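칼럼 > 공연·음악
공감 31 · 댓글 8

스탠딩 공연에도 의자가 필요하다

일요일 저녁 힌리 홀에서 플리타노의 공연을 봤다. 입장은 여섯 시, 첫 곡은 여덟 시가 넘어서 나왔다. 그 사이 두 시간을 관객 대부분이 서서 기다렸다. 좌석이 있는 2층 표는 262장뿐이었고 예매를 시작한 날 다 나갔다고 한다.

스탠딩을 없애자는 말은 아니다. 플리타노의 음악은 서서 듣는 편이 낫고, 나도 1층 표를 샀다. 다만 대기 시간까지 서 있어야 할 이유는 모르겠다. 로비에는 벤치가 네 개 있었는데 그중 두 개는 굿즈 판매대 뒤에 들어가 있어 앉을 수 없었다. 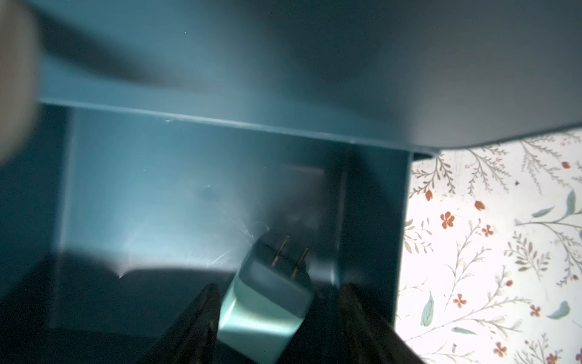

금속 핀이 두 개 달린 민트색 플러그 어댑터.

그리피스 극장은 작년부터 방식을 바꿨다. 입장 번호를 미리 정해 두고 공연 30분 전에만 줄을 세운다. 벽 쪽에는 접이식 의자를 놓아 원하는 사람이 쓰게 한다. 수용 인원이 대략 4000명인 곳에서 되는 일이 그보다 작은 힌리에서 안 될 리 없다.

비용 이야기가 나올 것이다. 힌리는 이미 표 한 장마다 시설 이용료 4000원을 따로 받는다. 그 돈이 어디에 쓰이는지 예매 페이지에는 설명이 없다. 의자 몇십 개와 안내 인력 두어 명이라면 관객도 납득할 만한 지출이다.

공연장을 찾는 나이대도 넓어졌다. 이날 내 옆에는 부모와 같이 온 중학생이 있었고, 뒤에는 케세티 시절부터 이 밴드를 따라다녔다는 50대 부부가 있었다. 부부는 앙코르 전에 나갔다. 허리가 아프다고 했다.

4월에 같은 곳에서 추가 공연이 열린다. 예매 안내에 입장 시각과 본 공연 시작 시각을 나눠 적는 것부터 해 주면 좋겠다.

태그: 공연장, 스탠딩, 관람환경, 플리타노
공유 12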